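Sink Tasks: Notes from the Second Collection Round
Data group, July

The second round of simulated demonstrations for the Prendidley kitchen set is closed. We recorded 3000 episodes in Dureo, all on sink and counter tasks, using two-arm teleoperation with headset and hand controllers. The first round dealt with drawers and shelves and was mostly a test of the pipeline. This one is meant for training, and the rules for what counts as a usable episode were tightened before recording began.

An episode now starts from a sampled arm pose and ends when the operator presses the stop trigger. The old fixed time limit is gone. It was cutting off slow but correct demonstrations, and it left a long tail of idle motion on the quick ones. Joint positions, gripper commands and object poses are logged at 30 steps per second. Camera views are rendered afterward from the saved state, so a change in lighting or texture does not require a new demonstration.

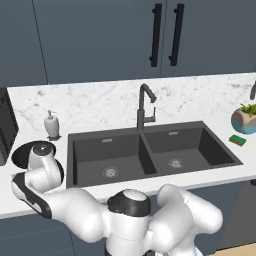 Layout sampling took more work than the recording did. Each kitchen draws its cabinet color, backsplash, counter material and sink model from separate lists, and the small objects are placed last, within regions tied to the sink. A double-basin sink is the harder case for the policy, as an instruction such as "put the sponge in the left basin" has two plausible targets a short distance apart. A sponge lying to the right of the sink, with the planter behind it, forces a longer reach when the left basin is named, and we kept the share of those layouts high on purpose. Dark sinks were also sampled more often than in the first round, after the earlier policy did noticeably worse on them.

Occlusion is the other known problem. From the overhead view the robot's own arm can hide part of an object on the counter, and a policy trained on that view alone learns to pause until the arm has moved. Wrist views are now rendered for every episode. We have not dropped occluded frames from the overhead stream -- they are marked in the metadata, and anyone who wants to filter them can do so.

Rejected episodes fall into 4 groups: object dropped outside the workspace, contact between the two arms, wrong basin, and operator stop without completion. All of them are kept in a separate folder with the reason code. Wrong-basin episodes are worth a look for anyone working on instruction following, since the motion is otherwise clean.

Known issues. The faucet lever in Skunddale assets has too little joint friction and will swing if brushed. Episodes from the first 6 layouts were recorded before the fix to controller smoothing and show small steps in wrist rotation. They will be replayed through the new filter and reissued under the same episode numbers.

The Adamczyk loader reads the new format without changes. Update the index file before pulling, or the wrist views will not be listed.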